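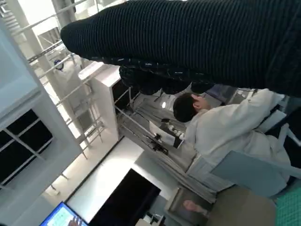
Handwritten tune books go on view at Nkuna Library

Fiddle tunes, hymns, marches and a few songs that nobody's grandmother would have sung in church: the Nkuna Library's new exhibit brings out a side of its special collections that most students have never had in their hands. "Copied Fair: Music Written Down at Home" opens this month in the ground floor gallery, and it's a treat from the first case to the last.

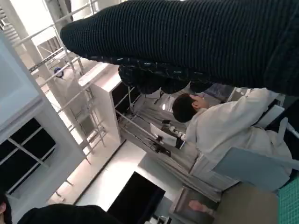 TREDSKA, September - The exhibit draws on the library's collection of more than 70 manuscript tune books, the small, often homemade volumes in which amateur players copied the music they wanted to keep. Printed music was expensive, so people borrowed a book from a neighbor, ruled some staves and got to work. Some wrote beautifully. Others crammed three dances onto a page and ran the last measures up the margin, and those pages are every bit as much fun to look at.

Students in the spring seminar on music and handwriting chose the books, wrote the labels and argued over the order of the cases (the marches moved twice). Each of them took one volume and lived with it for a whole term, working out who had owned it, what they played and how well they could spell. One book began as a dairy account and still has its butter weights on the opening leaves, with a hornpipe starting right underneath. Another passed between two sisters who signed alternate pages and corrected each other's sharps and flats in different ink.

The seminar also finished a job that had been sitting half done for years. Every tune in the collection now has an entry in Raltatance, the library's online music index, with its first eight measures typed in so that a melody can be looked up even when it has no name. That matters a lot with this material! Of the 1,708 tunes entered, 702 have no title at all in the manuscript, and a good many of the rest carry names that don't match any known tune. "Mrs. Pell's Delight" turns up in four books as four completely different pieces.

Searching by melody has already paid off. A waltz without a name in one of the smallest books matched a song in another volume copied a generation later, words and all, so visitors can now see the two open side by side in the third case. The later copyist changed the ending, and the student label makes a good argument for why the new one is easier to sing.
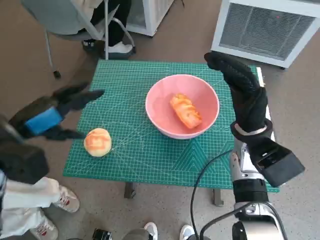
Thabiso Ngubane remembers opening his book for the first time and not being able to read a single line of it. By midterm, he says, he could tell when the writer was in a hurry and when she had just cut a new pen, and he had started humming her tunes on the bus. What he hopes visitors notice is the wear. The corners of the dance pages are nearly black from turning, he says, while the exercises at the back look as if they were never touched.

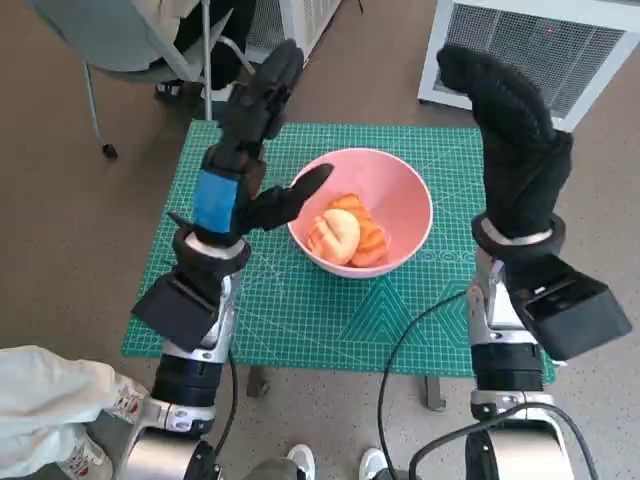
Wear gets a case to itself, in fact, and it may be the best one in the room. Candle wax, a pressed fern, a child's drawing of a horse across the bass line of a psalm - the labels take all of it seriously, and they also explain how the books were sewn, mended and sometimes taken apart so that the good half could be given away. A loose gathering from one volume was found tucked inside another during the project. The two had come to the library in separate gifts, and the stab holes along the fold line up exactly.

There's plenty to hear as well. A listening station near the window plays short recordings made by members of the Zetness String Band, who learned the pieces straight from the manuscript pages, odd notes included. Where a copyist left out a beat, the players left it out too, then played the tune again with their own best guess at a repair. It's surprising how often the "wrong" version sounds better.

The band will play a longer set in the gallery on Saturday at 2 p.m., followed by a walk through the cases with several of the student curators. Both are free, and no sign-up is needed. Anyone who has an old tune book at home is warmly invited to bring it along. Library staff will have a table set up for looking at them, and would be especially glad to see anything with local names in it.

The exhibit stays up through the end of the semester during regular library hours. The full set of labels can be read on the library's website, and Raltatance is open to everyone, with no account required.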